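# 古着の仕分け会、9月もにぎやかでした

トリヴァッハの集会所で開かれた古着の仕分け会に、わたしも朝からお邪魔してきました！ 9月に入って涼しくなったせいか、持ち込まれた衣類はなんと394点。先月よりずいぶん多いそうで、受付の廣瀬登志子さんも「袋を置く場所がもうないのよ」と笑っていました（ほんとうに廊下まで袋だらけ）。

作業は午前10時にスタート。参加したのは17人で、子ども服、大人の上着、タオルや毛布、それから「迷ったらここ」の山に分けていきます。わたしは柄もの担当になりました。無地の山に比べてとにかく派手で、手に取るたびに隣のピーテル・スミッツさんと「これは目立つねえ」なんて言い合いながら、ついついおしゃべりが長くなってしまって……。 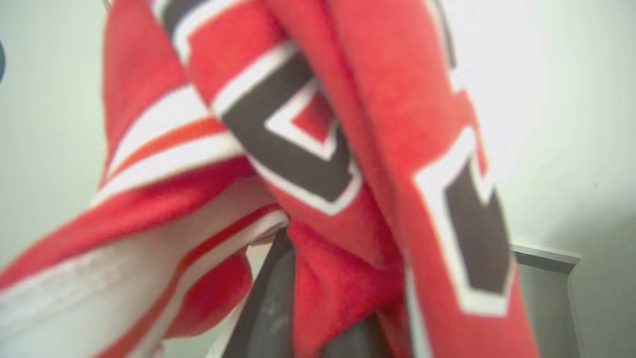 赤い地に白のラインと黒い大きな文字、みたいな元気のいい柄は、やっぱり若い人に人気だそうです。ビルテ・セップさんによると、前回の配布日には派手なものから先になくなって、紺やグレーのセーターが最後まで残ったとのこと。ちょっと意外でした。わたしなら紺を取るけどなあ。

たたみ方は前回から変わりました。柄が外に見えるように三つ折りにして、立てて箱に入れます。これが慣れるまで難しくて、厚手の生地だとすぐふくらんで倒れてくるんですよね。リートさん（フェルスヒューレンさんのほう）が横で見本を見せてくれたのに、わたしの箱だけ最後まで斜めのままでした。

お昼にはスープとパンが出て、午後3時ごろにはだいたい片づきました。箱詰めできたのは29箱。ボタンが取れていたりほつれがあったりするものは、ファン・デル・リンデンの裁縫室で直してもらってから配布に回ります。糸とファスナーの寄付も歓迎だそうですよ。

配布会はフルンコムの体育館で、開場は午前9時。ひとり4点まで、持ち帰り用の袋は各自でお持ちください。次の仕分け会のお知らせは集会所の掲示板に貼り出されます。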